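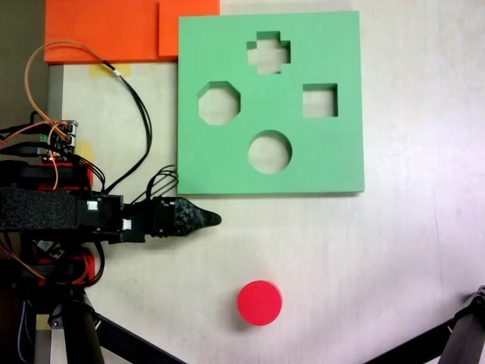
Disura bench arm with the four-hole foam board and red disc.

The Disura is a small arm for sorting and placing light parts at a shared bench. Adamczyk supplies it with a two-fingered gripper and a stand. 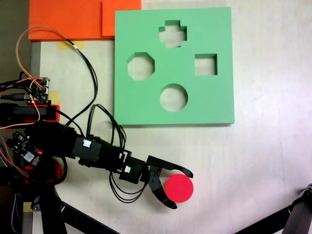 At our Indham shop the repeat placing goes to the arm – staff set out the parts, check the result and deal with odd pieces. Allow 45 minutes for training. 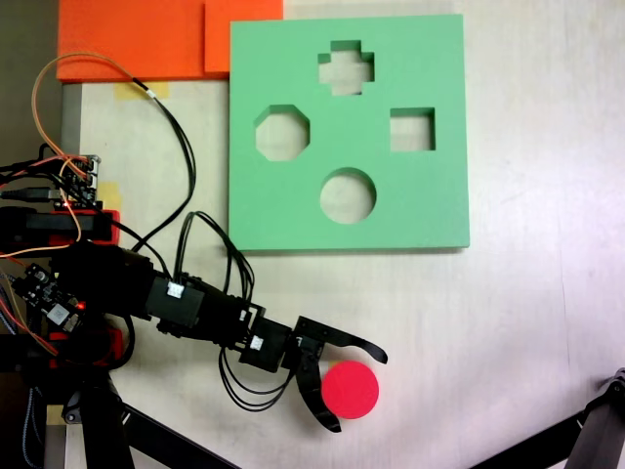
Udamer wrote that their packers now swap tasks every 2 hours and want a second arm.

Stand included. Spare jaws sold separately.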